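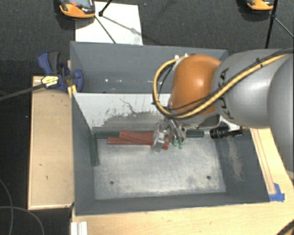 A gray and orange KUKA arm at work over a metal bin. Bin picking is the job most kits are sold on.

Pay for the bin, too

Monique Cordier

14 July 2025

Small shops are being offered bin picking the way they used to be offered copiers. A sales rep comes by, leaves a folder, and names a monthly price. The folder says the arm will learn your parts in an afternoon. I have read four of these folders this year, and I have spent most of the spring with one of the products, the Oltano picking package. I think it is decent. I also think it is being sold the wrong way, and that buyers are helping by asking the wrong questions.

Oltano does not make the arm. You bring your own or lease one through them. What you get is the gripper, the software, a mounting kit and 300 hours of remote support, which sounds like a lot until you learn that a call is billed in full hours. Zendell sells something close to it with fewer support hours and a better manual. Gashi will only sell you the whole cell, fence included. All of them talk about the gripper first.

The gripper is rarely the problem. At Juria, the contract shop where I watched the Oltano package go in, the thing could pick up nearly anything that stood clear of its neighbors. Trouble came at the walls. A long part lying flat against the back of a bin, with another one lying partly over it, leaves very little room for fingers on either side. A person tips it up with a thumbnail. The arm has to come in at an angle, find an edge, and do it without leaning on the bin.

So the bin matters. It matters how steep the walls are, whether the floor is scuffed or shiny, and whether the whole thing stays put when it gets bumped. Juria went through three kinds of bin in May. The last one had sloping walls and was clamped to its neighbor with an ordinary bar clamp, and that did more for the pick rate than either of the software updates that month. The clamp was not in the package.

I asked Oltano why. The answer was that customers have their own bins and like to use them. Fair enough, but customers also have their own screws, and those come in the box.

Here is the count Juria kept on its last full test day with the package. The arm tried 381 picks. Most were fine. The misses that needed a person to walk over were nearly all parts lying along a wall or in a corner. Take those away and you have the machine in the folder. Leave them in and you have a machine that needs somebody within earshot. For Juria that was still worth the money, as the somebody was already there running two other stations. For a shop hoping to leave the lights off overnight, it would not be.

This is where I part ways with people who say the whole category is hype. They look at a stuck part and call it a failure. I look at it and want to know how often, how long it takes to clear, and who clears it. Those are normal questions about a machine. We ask them about presses and saws. We seem to forget them when the machine has a wrist.

The sellers could help by showing ugly bins. Every demo I have been to uses a fresh one, half full, with the parts tossed toward the middle. Show me the last two parts in the bottom, close to the back wall, in a bin with the paint scraped down. If the arm gets them, say so. If it gets them roughly half the time, say that too, and price it that way. Zendell came closest to this. Their engineer ran our parts without complaint and wrote down the misses.

Cable routing deserves a line in the folder as well. A hose bundle makes a wide loop near the wrist, and on a deep bin you have to plan for where that loop goes when the arm reaches down into a corner. Juria moved its tie points twice. Oltano's manual gives the subject one drawing and no measurements.

My advice to a buyer is dull. Send your worst parts in your own bin, and ask for the bottom layer only. Get the number of hand clears in writing. Ask what bins and clamps the seller would choose with their own money, and add that to the quote before you compare it with Gashi's, whose price looks high – until you put those things in.

Juria signed for a second package last week. They asked for bins to be included, and Oltano agreed, at extra cost.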